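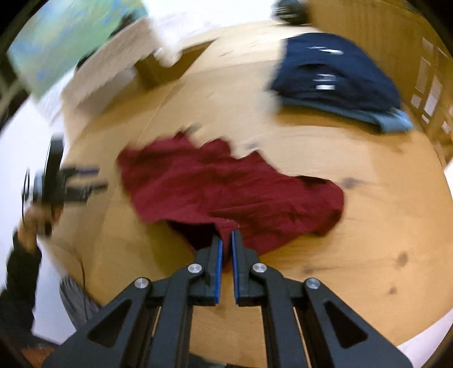 图1　木桌上待整理的深红色衣物，夹爪指尖位于布料褶皱处

机器现在能不能替我们叠衣服——课程项目中期报告

一、为什么选了叠衣服

开学选题那天，我们组在教室里坐了很久，黑板上写满了"洗碗""擦桌子""给货架补货""收拾书包"，哪一个看上去都很有意思，哪一个又都有人觉得太难。最后定下叠衣服，起因很小：组里有人前一晚刚收了一大堆晾干的衣服，全堆在椅子上，第二天还得从里面翻出一件能穿的。大家一听都笑了，说那就它吧！

题目是这样定下来的，可真要写成一份像样的报告，还是得把问题问清楚。我们想问的是：以现在的技术，把一件随手丢在桌上的衣服交给一台只有两根手指的机器，它能不能把衣服叠好，叠得让家里人愿意直接放进柜子？如果暂时做不到，是卡在哪一步？另外，我们的指导老师Gerrit Botha建议把范围稍微放宽一些，顺带看看店铺里整理货架上衣物的情形，所以报告后半部分也会谈到我们去Nolleck的一次走访。那是一家卖日常服装的小店，离学校不远，店里的人对我们非常耐心，在此先谢过。

二、我们是怎么做的

要让机器学会一件事，眼下常见的一种办法是先由人来示范。人手里拿着和机器手同样形状的夹爪，把活儿做上一遍又一遍，夹爪上的相机把过程录下来，再拿这些录像去训练模型。这样做的好处是人不必去遥控一台笨重的机械臂，在普通的桌子旁边就可以开工；代价是人也得放弃自己的十根手指，老老实实地只用两片夹子去捏布。我们很快就体会到了这个代价，后面会细说。

夹爪的内侧贴着蓝色的软垫，作用是增加摩擦。刚开始我们有点小看这层垫子，后来临时拿掉试了一下，薄一点的布几乎捏不住，一提就滑，于是又乖乖贴了回去。

示范时的基本步骤写在我们的记录本里，抄在下面，措辞照旧：

先找到领口或者衣角，捏住，轻轻抖开。
把衣服铺平，袖子拉到两边。
左边往里折，右边往里折，再从下往上对折。
用夹爪的侧面压一压，推到已经叠好的那一摞旁边。

看着很简单，对吧？我们当时也这么想。训练用的程序是在一套叫Sisex的开源工具上改的，改动部分主要由Réka Katona完成，她还顺手把录像的切分脚本重写了一遍，我们才得以按时把数据整理出来。切分之后一共得到3439个片段，长的是完整的一次折叠，短的只有捏起一个角又掉下去那么一下。失败的片段我们都留着没有删，原因放到第四节再讲。

三、人拿着夹爪干活的感受

这一节本来没有列在提纲里，是写着写着舍不得删掉的部分，请老师多包涵。

在家里叠一件衣服，大概没有谁会去想手指是怎么动的。拇指和食指捏住衣角，另外几根手指在布底下悄悄托着，手掌再顺势一抹，褶子就平了。换成夹爪以后，"托着"和"抹平"这两件事几乎全没了，只剩下捏。捏的位置差一点，整件衣服的走向就变了；捏得太深，会把下面那一层也一起带起来；捏得太浅，走到一半布就溜了。我第一次上手的时候，急得差点把夹爪放下直接用手去拽，被同组的同学及时喊住了。

最让人头疼的是皱成一团的衣服。叠好的衣物有边有角，方方正正，眼睛一看就知道该从哪里下手；团在一起的衣服却像是没有正反面似的，领口可能压在最底下，袖子可能卷在里头，露在外面的那道边说不定是下摆，也说不定只是一道比较挺的褶子。人会先拎起来抖一抖，看看掉下来的是什么，再决定下一步。我们要教给机器的，恰恰也是这种"先试试看"的本事，而它又偏偏很难用几句话写清楚。 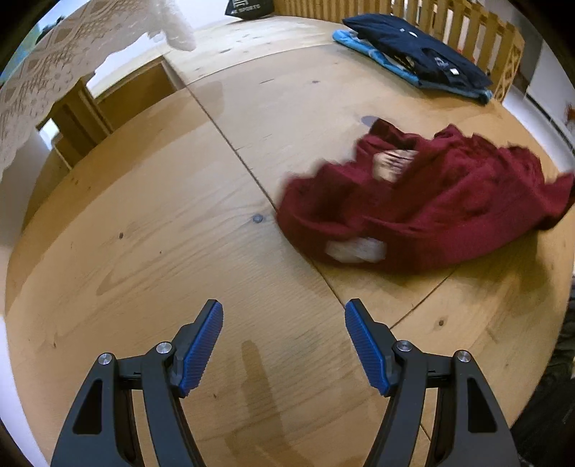 带印花的衣服又是另一种情形。印花露在外面的时候，对人是很好的提示，知道那一面多半是前胸；可是模型有时会把印花的边缘当成布料的边缘，兴冲冲地伸过去捏，捏到的当然是衣服中间。Gerrit Botha老师看了几段回放以后提醒我们，桌面也会捣乱：实木桌上的木节和拼缝颜色都比较深，从夹爪的视角看过去，跟小块的阴影、小块的布头挺像的。我们回头翻记录，果然找到了夹爪朝着桌面木节使劲的例子，大家看了都觉得它怪可怜的。

还有一点小小的体会。夹爪上的相机视野很宽，桌面在画面里是弯的，离得近的东西很大，稍远一点的马上就变小了。人看惯了以后不觉得有什么，可是刚开始看录像做标注的那几天，我总要多花一点工夫去想哪边是远、哪边是近。

四、结果

先说做得到的。衣服如果已经大致铺平，颜色和桌面差得开，布料又不太滑，我们训练出来的模型完成两次对折是比较有把握的，折出来的边也算整齐。把叠好的一件推到一摞旁边，这一步也比预想的顺利。深色衣物的表现比我们担心的要好，可能是因为浅色木桌把轮廓衬得很清楚。

再说还做不到的。从一团衣服开始，模型经常在第一步就停住，反复捏起同一道褶子又放下。我们给它设的时间上限是35分钟，听上去已经很宽裕了吧？可有一次它就真的把时间用完了，衣服还是那一团，只是换了个地方。组里有人在旁边陪着看完了全程，出来的时候说，比自己叠一个星期的衣服还累。

前面提到没有删掉失败的片段，道理就在这里。最初的版本只用了成功的示范来训练，模型一旦捏空，就完全不知道该怎么办，会对着空气继续做后面的动作，一板一眼地把不存在的衣服折完。加进"捏空了再来一次"的片段之后，它至少学会了回头。这个改进不大，却是我们整个学期里最高兴的一件事，当天晚上大家一起去吃了面。

两件衣服叠在一起时，结果介于两者之间。上下颜色接近的话，它常常一把抓起两层；颜色分得开，就好很多。我们暂时没有很好的办法，只是在示范时有意多录了一些分开两层的动作。

五、去Nolleck看一看

走访那天店里客人不多，店员一边整理架子一边跟我们聊。她们叠衣服用的是一块硬板，衣服铺上去，沿着板子的边一折，抽出来，尺寸就都一样了，快得我们都没看清楚。我们请她放慢一点再做一遍，她做了，我们还是觉得很快。

聊下来我们才明白，店里对叠衣服的要求和家里差得很远。家里叠得歪一点没有关系，塞得进柜子就行；店里要看标签朝哪边，同一摞的边要对齐，客人翻乱了还要马上恢复。最后这一条对机器尤其不友好：客人就站在旁边，手也在那一摞衣服上，机器什么时候该伸手，什么时候该等一等？我们的实验从来没有考虑过旁边有人的情形，这一点应该老老实实写在不足里。

店长倒是很乐观，她说如果有一台机器能在打烊以后慢慢地把架子理一遍，慢点也不要紧，她是愿意试试的。我们回来的路上一直在讨论这句话。晚上没有客人，没有人催，花的时间长一些也没人在意，说不定这正是眼下的技术比较容易落脚的地方。

六、目前的看法和接下来的安排

回到一开始的问题。就我们手上这点经验来看，一件铺平的衣服可以放心交给机器；一件团着的衣服，还得请人先抖开。这样分工听起来有点滑稽，最麻烦的那一步仍旧留给了人，可是对于衣服特别多的地方，省下后面几步也是有用处的。

下半学期打算做的事，按轻重排一下：首先是多录"从一团开始"的示范，换几种布料，也换一换桌面，免得模型只认得我们这一张桌子；其次是试一试两只夹爪配合着来，一只提着，一只去找角，人用两只手抖衣服时就是这么做的；如果还有余力，再学店里的样子加一块折衣板，看看能不能让尺寸更统一。Réka Katona已经开始改程序，让两路录像能够对齐，进展会写在下一次的周记里。

报告里有讲得不清楚的地方，欢迎大家在课上直接问我们。也很想听听别的组的同学平时是怎么叠衣服的，上次课间随口一问，居然有好几种我们从来没见过的叠法，已经请他们抽空来给我们示范了。

最后更新：10月1日

相关内容
Terkov小组：擦桌子这件事，机器学得怎么样了
Kontogiannis小组：货架补货中的抓取与摆放
Sisex工具安装笔记（学生整理版）
录像切分脚本使用说明
课程项目中期报告写作要求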